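Equipment Planning Analyst, shelf replenishment (fixed term, 6 months)

Gruvell is planning a purchase of shelf-picking arms for its packaged-snack aisles and needs an analyst to write the specification and the budget. The post reports to Stamatia Dimitriou, Capital Equipment.

The work covers three items: a handling survey of the present manual task, a comparison of the Mota and Cloden quotations, and a cost model covering purchase, spares, servicing and floor changes. The survey must treat stand-up pouches separately from flat packets. Grip position, shelf clearance and the spacing of uprights are to be recorded for each bay type.

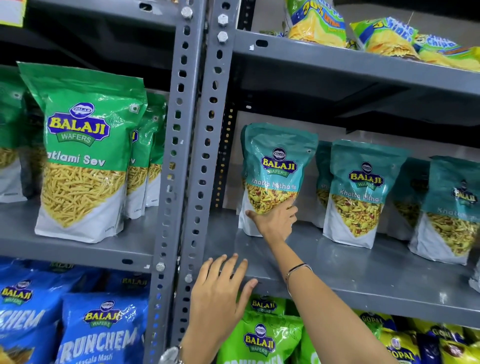

Rangi Hollis has asked that the budget line for grippers be kept apart from the line for arms, as fingertips wear out long before the arm does and the last estimate hid that cost entirely. Applicants should expect to defend their figures on this point.

Required: experience of writing equipment specifications; competent use of spreadsheets; ability to stand and record for a full shift during the survey. Knowledge of slotted-angle shelving is useful. Programming is not required.

Hours are 20 per week, with up to 500 miles of paid travel per month between sites. Start in February.

Send a CV and one sample cost model to Leonie Wihongi, Gruvell Recruitment. Interviews last 40 minutes and include a short costing task.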